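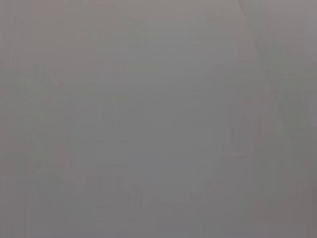
**Grornbridge Institute - School of Finance**
**FIN 2415: Inventory and Cost of Sales**
Lecture 6 handout. Lecturer: Jad Karam

Students are expected to have completed the assigned reading on accruals before attending. Calculators are permitted in the tutorial; spreadsheets are not.

## 6.1 What is included in cost

The cost of inventory comprises the purchase price, import duties and inward freight, less any trade discounts. Storage of finished goods and selling expenses are recognised as expenses when incurred. Recoverable GST is excluded, and students continue to lose marks in assessments by including it.

## 6.2 Assigning cost to units

Where items are interchangeable, cost is assigned by first-in, first-out (FIFO) or by weighted average. The chosen method must be applied consistently to inventory of a similar nature and use.

Consider Flostance, a childrenswear retailer that begins August with 300 pairs of pull-on pants at $13 each. It then purchases a further 300 pairs at $14 each and sells 400 pairs during the month.

| | FIFO | Weighted average |
|---|---|---|
| Goods available | $8100 | $8100 |
| Cost of sales | $5300 | $5400 |
| Closing inventory | $2800 | $2700 |

The weighted average cost is $13.50 per pair. Under FIFO, all of the opening units and 100 of the later units are treated as sold.
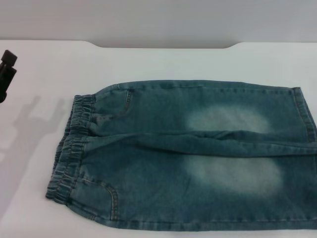 When purchase prices are rising, FIFO therefore reports the lower cost of sales and the higher gross profit. The difference of $100 reverses as the remaining units are sold - it is a matter of timing between periods.

## 6.3 Net realisable value

Inventory is measured at the lower of cost and net realisable value (NRV). NRV is the estimated selling price in the ordinary course of business, less the estimated costs of completion and sale. Write-downs are normally assessed item by item, although similar items may be grouped.

Evidence obtained after the reporting date may be relevant where it confirms conditions existing at that date. End-of-season clearance prices commonly fall into this category.

## 6.4 Tutorial preparation

1. Rework the Flostance figures assuming 500 pairs are sold.
2. Prepare the journal entry for a write-down of closing inventory to $12 per pair under each method.
3. Read the Mockus case and identify two costs that were incorrectly capitalised.

Written responses are to be submitted before 9 am on the day of the tutorial.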